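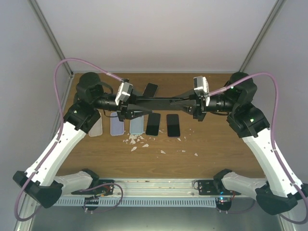

Two-arm cell, six phones and cases laid out, both grippers on the black piece.

Comparing gripper fingers on a two-arm cell – quick version

Written up fast as Emiko Miyazaki needs the cell back. Covers checking two sets of fingers against each other on flat things, mainly phones. You need a matched pair of arms, the wrist cameras already calibrated, and an hour or so with the door shut.

Fingers we had: the Pluvel pointed ones and the Drarix wide pads. Controller is a Kuroda, stock settings apart from grip force. Don't touch anything else or you're comparing two things at once.

1. Zero both arms. Arms up, clear of the table, run the zero routine, wait for it to finish. Then do it again. Yes, twice.

2. Check the camera cables. Cable ties at both ends of every long link, and a fat loop at the elbow. Too tight and the wrist stalls near the end of its travel, and you'll blame the fingers. Lutz Lindemann lost a whole afternoon to that one.

3. Do a shared hold first. Something long and light, one gripper on each end, held level over the table. If it twists, your arms dont agree on height. Fix that before you go near a phone.

4. Lay out the phones. Mix of colours, some face up, some back up. A few side by side with hardly any gap, a couple further back at an angle. The close ones are the real test – pointed tips can get down a side edge, wide pads want space.

5. Approach from the side, one arm only. Park the other with its fingers open, above the phones and well out of the way.

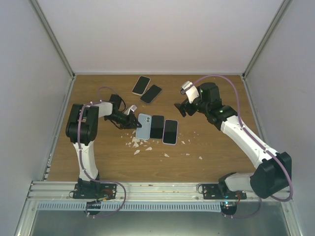 Come in slow. 70 on the speed setting is plenty, I started higher and regretted it. Let the tips get to the long edge, stop, look at the wrist camera view, then close.

6. Set the grip force. Start at 33 and go up in small steps until the phone lifts without sliding. Write down that number. Do the same for the other fingers. Same phone, same spot, same arm!

7. Swap arms and repeat. Left and right never match exactly. Hưng Quan's sheet from August has the left needing a bit more force on everything, and mine says the same.

8. Change fingers, back to step 1. All of it, including the double zero.

What to log for each try: which fingers, which arm, which phone, face up or down, force, lifted or not. One line each. If it slipped, say where – on the way up or while carrying. Those are differnt problems.

What we ended up with: 302 tries over both sets. Pointed fingers better for phones packed close together, wide pads better once the thing is in the air. For sorting we're keeping the pointed ones on the left arm and pads on the right. Miyuki Murakami wants to try soft tips next, so that may change.

Problems you'll probably hit:

Gripper closes on nothing – height is off, redo step 3.

Phone spins as it lifts – you're gripping too near one end. Move to the middle of the long side.

Dark screens confuse the wrist camera – turn the exposure up on that camera only, leave the overhead one alone.

Force settings are saved under the arm name, not the finger name, so rename the file before you swap or it gets overwritten.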